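3.2 Collecting the Dish Rack Demonstrations

Nobody on the project wanted to do dishes, so the task was assigned by seniority, in reverse. The operator for most of the Ramura set was Parvathi Kotian, who had driven the arm before and could be trusted to stop when it started making the noise. She recorded 387 demonstrations over 14 sessions in April. Each covers one short job at the rack: approach, grasp or release a plate, back away. We kept the jobs short on purpose. Long demonstrations tend to contain a good minute of work and a long stretch of the operator thinking, and the learner copies the thinking with great loyalty.

Plates in a rack are harder than plates on a table. A plate lying flat shows the wrist camera a large circle. Stood on edge beside its neighbors, it offers a thin rim, and the neighbors hide most of the rest. Our first policy, trained on the tabletop examples from the Bernholm set, treated a full rack as one thick object and tried to pick up all of it. We therefore gave the operator three starting layouts: a full rack, a rack with gaps, and a rack with a single plate left in the slot nearest the gripper. Color was allowed to vary within a layout. In an early pilot every plate was white, and the policy became excellent at finding white things, among them the wall.

Figure 4 is a wrist view from the full layout. Six plates stand in their slots, with the pink one at the front leaning on a wire loop of the rack and the gripper finger coming in from the lower right. The blur is heaviest on the pink plate and the finger, exactly where the policy most needs to look. We considered dropping blurred views from the training data and decided against it. The camera rides on a moving wrist at test time too, and a model raised only on crisp pictures is in for a shock on its first day of work.
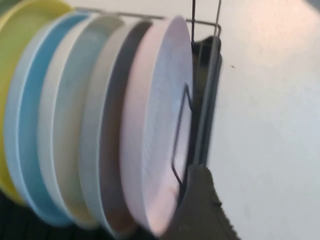
Figure 4. Wrist camera view of the full layout, with the gripper finger near the front end of the rack.

3.3 Labels and Rejected Examples

Every demonstration was marked by the operator as clean, recovered, or failed, using a foot pedal and, when the pedal stuck, a shout. Clean means the job was done on the first attempt. Recovered means the finger bumped the rack or missed the rim and the operator fixed it without resetting. We kept both kinds. The recovered examples are ugly to watch, but they are the only place where the learner sees what to do after a mistake, and it makes plenty of its own.

We threw out 17 demonstrations. In 13 of them the joint log and the video had drifted apart, so that the arm seemed to close on plates it had yet to reach. The other four were failures in which the whole rack moved and the operator, quite reasonably, let go of the controls. Failed attempts with a usable log were set aside for the success detector described in Section 4.

Frames were paired with joint readings by the Cament logger and then trimmed. Trimming removes the pause at the start, when the operator is settling her hands, and the one at the end, when she is admiring the result. Without this step the trained policy hovered in front of the rack for several seconds before each grasp — a fair imitation, but slow. We left pauses in the middle of a demonstration alone, as many of them come just before contact and appear to help the policy line up with the rim.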